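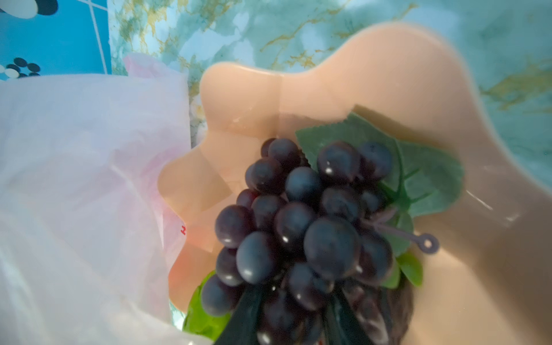
Artificial grapes in a plastic container.

The Fruit Bowl

My aunt kept fake fruit on the sideboard and real fruit in the laundry, where the kids couldn't get at it. When she sold the house on Nunard Road, number 2309, the agent told her to leave the bowl out for the inspections. People like colour, he said.

I drove up in May to help her pack. We did the kitchen first. She wrapped every cup in newspaper and wouldn't let me do the glasses.

"Your uncle bought those grapes," she said. "The week we moved in. We couldn't afford the real ones."

I said they must have lasted well.

"One's got teeth marks in it. That was you."

I didn't remember that. She turned the bunch over and looked for it, then put it back in the bowl — she hadn't found it either.

The movers rang at 10 to say the truck was stuck on the highway and could be up to 90 minutes late. We sat on the back step and ate cheese sandwiches. Next door's sprinkler was going. She told me what the neighbours had paid for their place and what they had done to the bathroom, and I listened to all of it.

When the truck came she carried the bowl out herself and held it on her lap the whole way to the unit. There was no sideboard there. She put it on top of the fridge, stepped back, and asked me if I was staying for tea.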